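# Build the simulation first, then buy the bolts

January 15, 2024

The arm at the Sescombe shed has been on order since August, and it still hasn't arrived. I no longer mind. The months without it have changed my view on how a shared workshop should go about a build like this, and I think other sheds should do it in the same order, even if their hardware turns up on time.

Our plan was the usual one. Buy the arm, bolt it to a bench, then work out the software on the real thing. We had $2,000 from the membership fund and a strong wish to see something move. When Gorken pushed the delivery date back a second time, a few of us set up a simulated bench on the old desktop in the corner and started there.

The complaint I hear most is that simulation is a way of putting off the real work. I understand it. People join a workshop to use their hands, and 12 members around one monitor is a poor sort of Saturday-style outing. But most of the time on our last project, the Britley sorter, went into fixing things we could have found on a screen. We cut the base plate three times. The third one had 14 holes in it that did nothing.
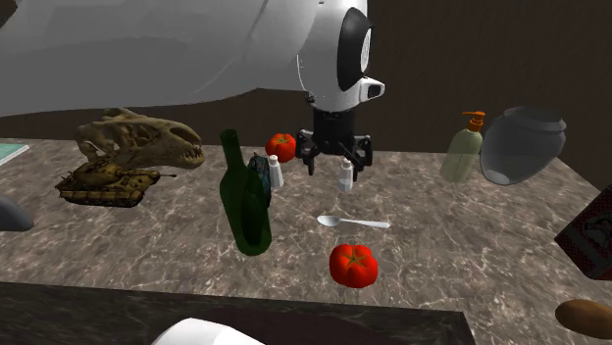
A cluttered table is the right place to begin. Tutorials tend to give you one coloured cube on a bare surface, and a grasp that works on a cube tells you very little about a kitchen bench. Put tall things next to short things. Put something fragile close to whatever you want picked up. If the planner can't find a way in past a bottle, it's cheaper to learn that before there's any glass to sweep up.

There are limits, and I don't want to oversell it. Friction in our simulator is a guess. Cables don't exist in it, and cables caused half our grief on the sorter. Su, the planning package we use, will happily report a clean path that I wouldn't trust at full speed on a real motor. Anyone who skips physical testing on the strength of a good run on screen is asking for a bent finger.

Still, a bad idea costs an evening this way, where it used to cost an evening plus a sheet of aluminium. I'd ask any shed planning an arm to spend 30 hours in simulation before the first hole is drilled. Write down what failed and keep the list by the bench. Ours is taped to the drill press – two pages so far, and the second is mostly about wrist clearance.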